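Category: Student Projects / Home & Textiles
14 shares | 3 comments

Why do our towels stop drying us? A report on towels in shared houses

21 Dec 2018

I chose this subject after my first winter in a shared house in Sitambridge, when I noticed that the towel my grandmother had given me, once so thirsty, was pushing water about my arms like a sheet of greaseproof paper. My tutor, Jarosław Bielecka, said that a good project often begins with a small annoyance – and I had plenty of those to pick from, but this one won.

Background

A towel drinks up water through its loops or ribs, and anything that coats the fibres gets in the way. Fabric softener is the usual suspect, as it leaves a slippery film behind. Too much detergent does much the same, and Sitambridge has very hard water, so our washing picks up chalk as well. I had been adding softener to every load since August, quite proudly, thinking I was being kind to the things.

What I did

I wrote to students in the shared houses along our road and had 61 replies, which was far more than I had hoped for (thank you, everybody, and especially the house that sent theirs back with biscuits). I asked how often they washed their towels, what they put in the machine and where they hung them to dry.

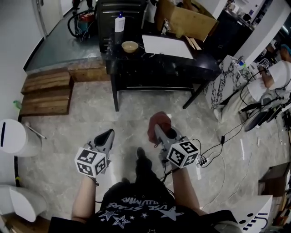
After the replies came the washing trial, done in our kitchen with more patience from my housemates than I deserved. I used old cotton hand towels and gave each one 8 washes. One group had Joltstead liquid and softener, one had the liquid alone, and the last had half the usual liquid with a splash of white vinegar in the rinse. Then I laid each towel in a tray holding 300 ml of water, lifted it out, let it drip for a minute and measured what was left behind.

What I found

The softener group left the most water in the tray every time, and the half-dose group left the least, though I should say that the gap between the last two groups was small and my measuring jug is not a fine instrument. One towel in the half-dose group did badly for no reason I could find. It may simply have been older than the rest.

The replies were more of a surprise to me. Most people blamed a cheap towel, and several had bought new ones, when the towel they threw out might have come back to life with a couple of plain washes.
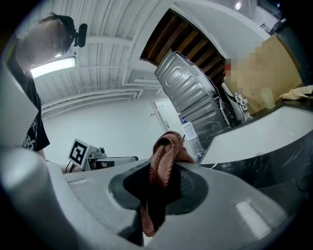 Drying and smell

Where a towel hangs matters a good deal too. People who dried theirs bunched over a door or a chair complained of a musty smell far more often than those who spread them out over a rail. I tried both ways at home and my nose agreed with them, although I will admit that a nose is a poor sort of evidence.

If I did it again

I would start with new towels, all from one shop, and ask a second person to do the measuring. I would also like to try wool and linen, and to repeat the whole thing at my parents' house, where the water is soft. My own towel has had no softener for a month now and is drying me nicely again.

Filed under: Laundry, Student work, Everyday science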